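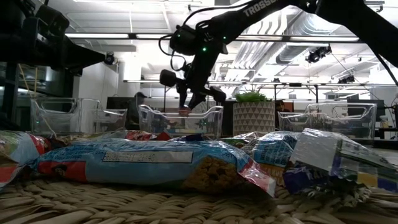 Wolham retreat house: is the founding story real?

plainbell
The new booklet says the Wolham house has had daily prayer without a break since the first group of 17 moved in. I've been going for years and I don't buy it. The older booklet has the place shut for a whole winter over a bad roof. Anyone have a source that isn't the house's own bookshop?

quietpew_97
Depends what you mean by a break. I always heard they moved the prayers to the farm at Dinix that winter and kept the same hours. Same people, same book, different room.

plainbell
Heard from whom, though? "Moved to Dinix" shows up in the new booklet and nowhere earlier that I can find.

orchardgate
The visitor register is in the reading room and you can just ask for it. I went through the first volume in April. 2,757 names, then three blank pages, then it picks up in different ink. No mention of Dinix at all.

quietpew_97
A visitor register records visitors. No guests came while the roof was off, so no names. Says nothing about who was praying where.

orchardgate
Fair, but it doesn't help the claim either. I'd want a letter or a bill from the farm.

mossandcandle
Does it matter? I go for the 6 a.m. silence and the soup. Nobody's faith hangs on a roof repair.

plainbell
It matters if they print it on the donation form – and they do, second line down. I'd give the same amount if they said "with one gap".

tallowlane
The Nikzad history has a short chapter on Wolham. It gives the move to Dinix as "according to the residents" and leaves it there. No footnote.

plainbell
So the residents again. Thanks for checking. I'll write to the house and ask what they have from that winter.

quietpew_97
Ask politely, please. They've been good to a lot of us.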